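6.2 Checking the hand and wrist

The vendor sheet says the hand needs no routine attention. Ignore that. The Ludunen cell follows the schedule below, last revised by Zoia Derkach in August after the second finger fault.

1. Park the arm, press the stop and hang your tag on the isolator. The status page saying "safe" is not a lockout.

2. Check the two round screw heads on the wrist section with the torque driver. Don't trust paint marks – they get redone by people who haven't checked anything.

3. Move each finger by hand through its full travel. It should feel even. If one drags, stop and log it. 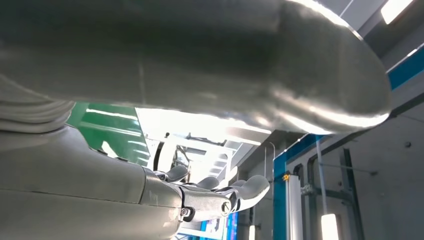 How often should the finger joints be cleaned?
Every 300 hours of run time, whatever the counter on the panel recommends. The counter resets when the controller is updated.

4. Look over the ribbed joint cover, fold by fold, with a flashlight. A split usually starts in the bottom of a fold, and wiping the outside won't find it.

5. Wipe the smooth shells with a dry cloth. Mulum sells a spray for this. We have seen no difference.

CAUTION: Do not pull on the fingers to turn the wrist. The brake holds, and the finger linkage loses.

NOTE: Error 197 after restart is supposed to clear by itself. If it comes back, rerun the hand calibration and call Callum Lindsay before putting the cell back in automatic.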